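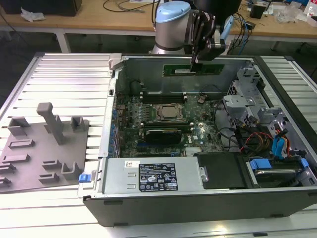 Ovthorpe Junior Baseball: Questions from Parents and Players

Last updated 2026-07-22

Does my child need to have played before?

Not at all! Plenty of our players turn up in April never having held a bat, and by the summer they're arguing with their parents about the infield fly rule (which takes a while, so don't worry if you're still lost). If your child has only played rounders at school, they'll be very welcome.

How many teams do you run?

We have 5 teams this season, and 70 players between them. The youngest side is Pace, who hit from a tee, and the oldest is Vindero, who play the full county fixture list. Guido Piras looks after the team lists and will have a chat with you about where your child might be happiest — it doesn't always go strictly by age, and friends can usually be kept together if you ask early.

What should we bring to the first session?

Trainers, a drink, a hat if it's sunny and a jumper if it isn't. Helmets and bats are all in the club bag. Please do buy your own glove once you're sure they're keen, but there are spares to borrow until then and we really don't mind how long you hang on to one.
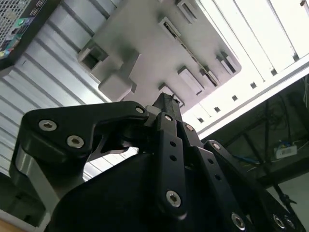

Close-up of a gripper and a grey fixture

What happens if it rains?

We play through drizzle. If the outfield is properly soggy, Reda Lamrani sends a message to all the parents 2 hours before the start, so have a look at your phone before you load up the car.

How does the Trosus Cup work?

It's our end-of-season knockout, played over one long and rather lovely weekend, and every player gets at least one turn at bat in each game. Younger sides play shorter games. A tied game goes to one extra inning, and after that we share the points and go and find some cake.

Is the new backstop going ahead?

Yes — we've raised the £3000 we needed, and thank you so much to everyone who baked, ran or rattled a tin. It should be up before the April nets next year.

Can parents help out?

Oh, please do! We're always short of scorers, and Reda will happily sit beside you for your first game and show you how the sheet works.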